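Two-arm rental from Eventon – worth the monthly fee for home task work?

hesier_bench
Posts: 400
We are in month two of the Eventon service. You get a pair of arms with two-finger grippers, a head camera, a camera at the wrist, and the Yeon software that ties it all together. The arms come to you, you run your own tasks, and support is by ticket. I was asked to post a review, so I'll add to this as I go.

We started with keys on wall hooks, because the Pernlow kit we had before never managed it. Setup took us 15 minutes from power on to both arms moving. The adhesive hooks were the cheap part of the whole project.
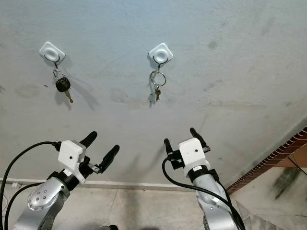 Does the fee cover replacement fingertips? The first set is covered, and after that you buy them in packs from Eventon.

The arms themselves are fine. Smooth, quiet enough to talk over, no faults so far. Reach is good for wall work if you park the base right, and you will park it wrong the first few times. The manual has one page on this and it needs five.

tallgrass
Which key gives you more trouble, the car key or a plain one?

hesier_bench
The small one. A car key has a thick plastic head and the fingers can close on it from nearly any side. A small brass key on a big ring swings away when you touch it. We grab the ring now and leave the key alone. Yeon lets you save the approach as a preset, and that has been the most useful thing in the software.

Cable routing I would mark down. The cable at each gripper loops out from the housing and runs back along the arm. I'd pay extra for an internal run. Eventon says it is on the list for the next version, no month given. 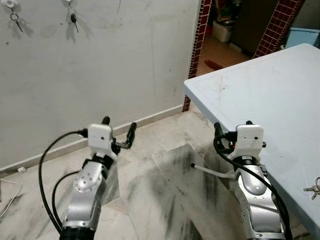
Lindsay Cosgrove
I'd disagree on the cables. Outside loops are easy to swap. We had an internal run on our last pair and a bad connector meant shipping the whole arm back. My complaint with Eventon is the price. Once you add the insurance you could own a used pair in 7 months.

hesier_bench
Own it and fix it yourself, sure. We don't have anyone for that.

tallgrass
Same here. But 7 months is a short payback. I'd want to see the contract before I signed.

hesier_bench
Contract is month to month after the first 5. Ask for the version without auto-renew – they have one but it isn't on the site.

Wrist camera, for whoever asked by message. It sees both fingertips and whatever is past them, and for the last few inches I trust it more than the head view. 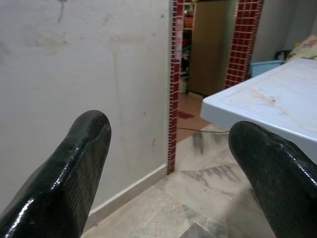
Exposure is set per camera in Yeon and we left it on auto. Shiny floor tile can throw it off, so lock it if your place has a lot of glare. Color has been close enough for our use. I'll post again in September when we move on to table pickups.

Lindsay Cosgrove
Please include the finger wear when you do. I still think you're overpaying.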